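Clearing the Break Table

Gallery by Napaporn Khamphan
August 17, 2025

The long wooden table at the Prunari workroom is where everybody eats, and by the middle of the afternoon it shows. Wrappers stay where they were put down, small packets get pushed to the middle, and whoever needs the table next has to deal with it. This page is about that small daily job: getting snack trash off the wood and into a basket. Montri Limsakul asked for it so that new people in September have something to look at before their first shift on the rota.

The table seats more people than it should at lunch. The wood marks easily, so sticky wrappers should not be left on it overnight.
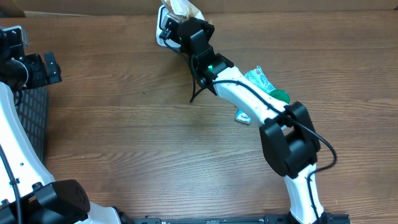

Small packets are the ones people miss. They weigh next to nothing and slide under other things, and a bottle cap can sit beside one for a whole day. Check the middle of the table as well as the edges. If you find a cap, keep it. Rozália Šimko saves them in a jar by the sink and takes them to the collection point when the jar is full. The last jar held 701 caps.

Bakery wrappers are a different matter. They are bigger, they crackle, and they often have crumbs in the folds. Fold the open end over before you lift one, or you will be sweeping afterward. We used to leave the crumbs for the evening, but that brought ants in through the window side two summers in a row.

The basket goes at the left end of the table. It can be any of the ones on the shelf as long as it is empty when you start. Work across from the basket so you are not carrying things over a part you have already wiped.

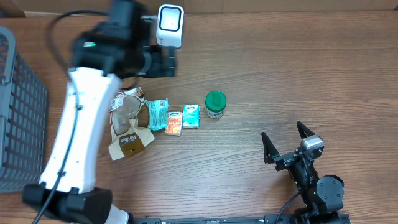 Does snack packaging go in with the paper?
Snack pouches and wrappers go in the general trash, even when part of the wrapper feels like paper. Clean cardboard and plain paper bags can go in the paper bin by the door.

Ottavio Fabbri likes to bring everything into one row first and then clear the row. It takes a little longer to set up, but he says he leaves less behind that way. Others pick things up as they find them. Either is fine. 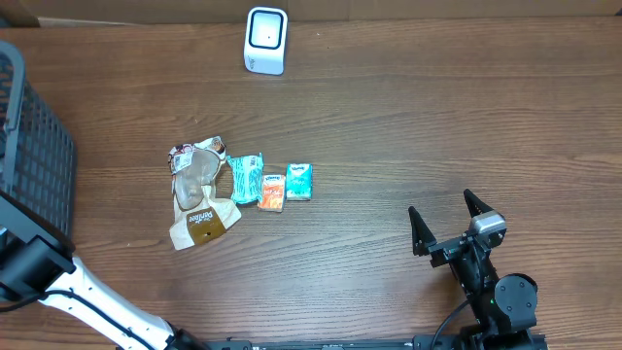 Once the trash is off, wipe with the grain using a damp cloth, then go over it with a dry one. The spray under the sink is for the counters only and leaves the wood cloudy. Empty the basket into the bin in the hall and put it back on the shelf upside down.

The rota for September is pinned next to the fridge. Maximiliano Quezada has the first week. If you need to swap, write both names on the sheet.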